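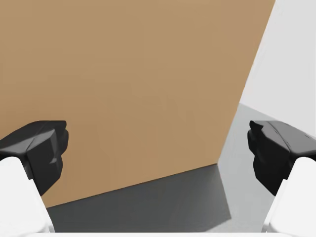
Gripper open over the gray floor, with the brown panel in view and nothing between the fingers.

Kirui: simulated manipulation episodes from the Rollana robotics club

Version 2, August 2021
Maintainer: Arlindo Godoy

Version 1 was on the club drive from March until somebody tried to load it. Please delete your copy. If you built something on it and it works, we would like to hear how.

What this is

Kirui is a small set of robot manipulation episodes recorded in simulation by members of the Rollana robotics club. We started it as practice for the Vastier student challenge, where teams hand in a policy and the organizers run it on tasks the team has never met. Our first entry had never met the tasks we did know about either, so we decided to collect some data.

Everything was rendered. No real robot was used, the club's real robot being a pair of servos and a promise from the department.

Contents

There are 47 episodes. Of these, 28 are marked "clean" and the remainder are marked "other", a label that covers drops, bad approaches, long periods of thought by the operator and one episode in which the operator was evidently eating. Each episode folder holds:

- frames/ (color images, numbered from zero)
- actions.csv (one row per control step)
- meta.json (task name, operator initials, clean or other)
- notes.txt (optional, often rude)

Task names are pick_can, open_panel and long_block. The last one uses both arms. The panel task is called open_panel because of an early plan involving a hinge. There is no hinge. Renaming it would break everyone's loader, and we took a vote.

How it was recorded

Operators drove the arms by hand through Prilis, our teleoperation script, which maps a game controller onto whatever is on the other end. It does this well for one arm. For two arms it asks you to hold a shoulder button and believe. New members got one practice evening before their episodes counted.
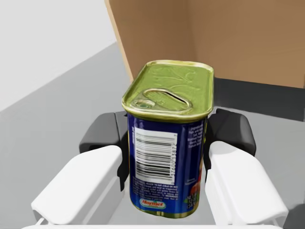
Grip force was the thing we argued over most. Early settings treated every object as if it owed us money, and the physics engine responded by firing the object across the room. We lowered the limit, and lowered it again, and the values in grip_config.json are the ones we stopped arguing about. They are not tuned in any sense a professor would accept. If you change them, change them for all three tasks, or your pick_can results will look wonderful next to everything else.

The clean label was given by the person who recorded the episode and then checked by someone who hadn't. Where the two disagreed, the episode went to "other". This was hard on a few proud people.

Known problems

Printed text on object textures gets soft at our render resolution. Don't train a reader on it.

Shadows are strong and the background is nearly blank. A policy trained on Kirui alone may decide that a dark shadow is an object and go politely after it. Ours did.

Action timestamps in two episodes run backward for a few rows. The loader sorts them. If you wrote your own loader, it probably doesn't.

Left and right are given from the robot's side. Several notes.txt files use the operator's side, and a couple switch halfway down the page.
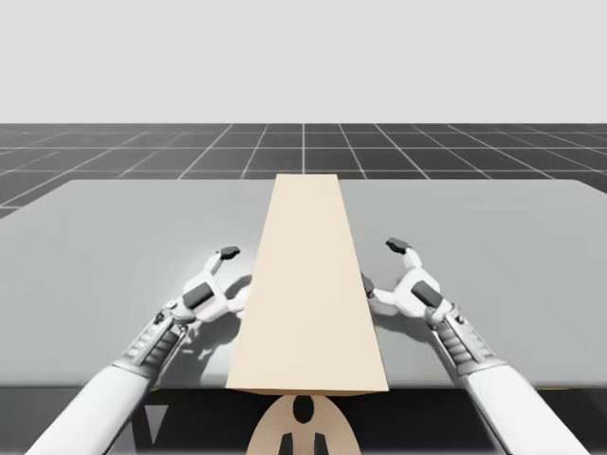

long_block: one hand on each side, lower fingers close in, fingertips of the upper ones pointing toward the block.

The long_block episodes are the weakest part of the set and also the part people ask for. Keeping two hands level with one controller is slow work, and the action files show plenty of stopping and starting. We left the pauses in. Trim them yourself with trim_idle.py, but look at the result before you trust it, as the script can't tell hesitation from care.

Suggested split

Use the split in splits/default.txt. It keeps each operator's episodes together, so the test set contains people the model hasn't imitated before. A random split gives higher scores, and we used one for our first poster.

Using it

Free for classwork and club projects. Credit "Kirui, Rollana robotics club" and keep this file with the data. Send fixes to Arlindo with the episode number in the subject line. Messages that say only "it doesn't run" will be filed with version 1.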